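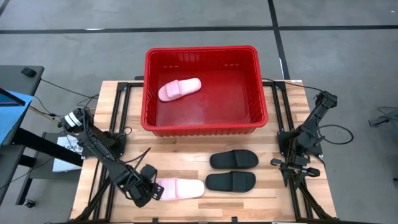
How does a robot learn to tidy shoes?

Do your parents ever ask you to put your shoes away? You look on the floor, you find the left one, you find the right one, and you put them where they belong. It takes you one minute. For a robot, this is a big job, and today we will learn why.

The robot we are talking about is called the Belum. It is made by a small company with the name Stedus, and it is sold as a kit to schools and clubs. A kit means that the parts come in boxes and you build it together with a grown-up. The Belum has two arms, one on each side of a table. At the end of each arm there is a gripper. The gripper is the robot's hand, but it has no thumb and no little finger. It can open, and it can close.

One of the first jobs in the Belum lesson book is called "Shoes in the Bin". You need two pairs of slides, the kind of sandals you wear at the pool. One pair is pink and one pair is black. You also need a big red bin. The robot must pick up every slide from the table and put it inside.

Why slides? Lamai Suwannarat, who wrote the lesson book, says that slides are good teachers. A slide has a flat part for your foot and a wide strap on top. The gripper can hold it at the toe, or at the side, or by the strap. Each way feels different, and the robot must find out which one is best. A slide can also turn in the gripper while it is in the air - then it may land upside down.

How does the robot know what to do? First, a person moves the arms many times and shows the job. The computer saves every move. The lesson book asks for 100 tries. This sounds like a lot, but Asmaa Abdelaziz, who teaches a robot club for ages nine to twelve, told us that the children take turns and it goes quickly. After this the computer practices by itself, with 3000 small steps of learning. You can go and eat a sandwich.

Is the Belum a good kit? We think yes, if you are patient. The arms are strong enough for a sandal but not for a winter boot. The cables are long, so keep them away from your feet. Building it took Asmaa's club 20 hours, and a grown-up must help with the rails under the arms.

Try this at home: put on thick mittens and pick up your slippers with only two fingers of each hand. Now you know how a gripper feels!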